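The Clestitine Rodeo is a small two-seat utility vehicle built for farm and trail work. It has a 300cc, air-cooled, single-cylinder engine and a belt-driven automatic transmission, with a lever on the dash for switching between two-wheel and four-wheel drive. Owners tend to speak of it fondly — it is slow, a bit noisy on hills, and wonderfully easy to live with on a muddy Saturday.

The steel cargo bed tilts by hand and is rated to carry 200 pounds, which covers a few bags of feed or a good stack of firewood. Early models came with a plain bench seat, and a pair of bucket seats from Prustus was added later as an option.

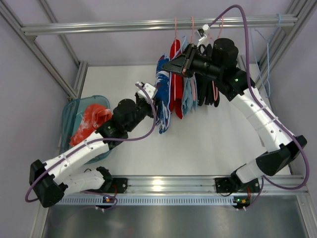

The cab enclosure was sold as a kit and came in 4 main pieces, namely the roof, the windshield and two soft doors. Many owners also fitted a hanging rail across the back of the cab for jackets and rain gear. It is a simple thing, a straight horizontal bar up high, much like the aluminum one with four garments on it, and it keeps sleeves up off the floor where the mud collects.

Service is simple enough for most people to handle at home. The Murakami drive belt should be checked every 3,000 miles, and the air filter a good deal sooner if the vehicle spends its summers on dusty roads. Later Rodeos have a larger filter box, and it can be fitted to the older ones with a new bracket and hose.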